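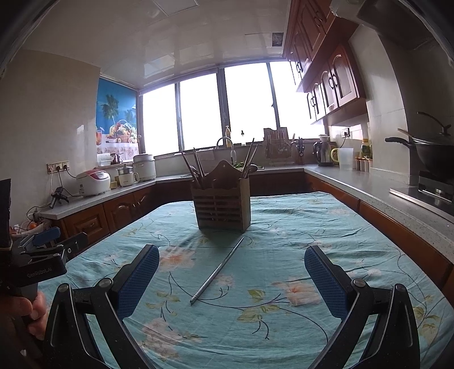

tapehiss_88 wrote:
I do not agree that the numbered edition was ever meant for the overseas fans. The Hoshino shop page said 500 copies, it said one per account, and it opened in the middle of the night for everybody outside the home time zone. If you want people abroad to buy your record, you do not open the sale at that hour.

03/06/2024

milkcrate
Re: Omamier live album, numbered vinyl

I take your point about the hour, but I stayed awake for it and I got one. Mine is number 313. There were also people from my city who got theirs, so it was possible. It was only not comfortable.

What bothers me more is the price after shipping. The record itself is fair for a double LP with a booklet. The postage was nearly the same amount again, and then I paid import tax when it came. I had saved since January for this, so I will not complain too loudly, but I understand the people who stopped at the checkout page.

paperlantern
Re: Omamier live album, numbered vinyl

Can somebody tell me if the track list is the same as the standard edition? I read two different things. On the label page there are fourteen songs and on Tusteo there are thirteen. I would like to know before I pay a reseller.

milkcrate
Re: Omamier live album, numbered vinyl

It has fourteen. The extra one is the last encore, the slow song with only piano and voice. On Tusteo it is missing, and on the standard CD also. Side D has this one song and then a spoken part where the singer thanks the crew. Please do not pay a reseller yet, there may be a second pressing.

tapehiss_88
Re: Omamier live album, numbered vinyl

There will not be a second pressing. They wrote "limited" on the sticker.

They also took the best song of the night and put it only on the version which almost no one can buy. I was at the Palham concert. That encore was the reason many of us cried on the way to the train. Now I have to listen to it from a phone recording where a man behind me is coughing.

northplatform
Re: Omamier live album, numbered vinyl

"Limited" on the sticker does not mean much with this label. The second album was limited too, and one year later it came back on green vinyl with a different number range. I have both (yes, I know). The sound was the same, the green one had maybe a little more surface noise on my player.

I think tapehiss_88 is too hard on them. A small label cannot press five thousand copies and hope. If half of them stay in the warehouse, there is no next album. I would like it better if they took preorders for two weeks and pressed what people paid for. Other labels do this and the fans wait without problem.

tapehiss_88
Re: Omamier live album, numbered vinyl

A preorder is exactly what I asked them for, in a polite mail, before the sale. I received an automatic answer.

And the label is not so small any more. They filled Palham Hall, I was told 2754 tickets. They made 500 records. I am not good at business but I can see that these two numbers do not fit together, even if only one person in four owns a record player.

softfade
Re: Omamier live album, numbered vinyl

Many people buy vinyl and have no player. My sister has a whole shelf of them and plays nothing. So the demand is even bigger than you think :)

About the sound, I want to ask something different. On the standard CD the drums are very far back for the first seven songs, and then from the eighth song they are suddenly close. Is it like this on the vinyl too? I thought first my speakers had a problem. I changed the cable and it stayed the same.

northplatform
Re: Omamier live album, numbered vinyl

Your speakers are fine. I hear this too. I believe the first part comes from one night and the second part from the other night, because the singer's voice is also a bit more tired after the change. The booklet says only "recorded live at Palham", it does not say which evening.

milkcrate
Re: Omamier live album, numbered vinyl

On the vinyl the change is there, but you turn the record at the same place, so it is less strange for the ear. I listened again this morning with headphones. Between sides B and C the sound of the audience is different as well, it is wider and there is more echo on the clapping.

I was only at the second night, so I cannot compare by memory.

tapehiss_88
Re: Omamier live album, numbered vinyl

I was at the first night and I am quite sure that the long introduction on side A is from there. She forgot one line and laughed, and on the album you can still hear the laugh. I am glad that they left it in. I wanted to say this also, so that it does not look like I hate everything.

paperlantern
Re: Omamier live album, numbered vinyl

Thank you for the answers about the track list. I decided to wait with the reseller. He asks three times the price and the corner of the sleeve is bent in his photo.

If there is a green one next year I will try for it. Does the Hoshino shop send a mail before a sale, or do I need to look at the page each day?

northplatform
Re: Omamier live album, numbered vinyl

They send a mail, but it comes late. For the numbered edition I got it when the sale was already open. Better you make an account now and save your address, then the checkout has two steps less. And check if your card works with them, mine was refused the first time and I had to call the bank.

softfade
Re: Omamier live album, numbered vinyl

My card was refused too, with the same shop. I paid with a bank transfer in the end and it took four days until they confirmed it.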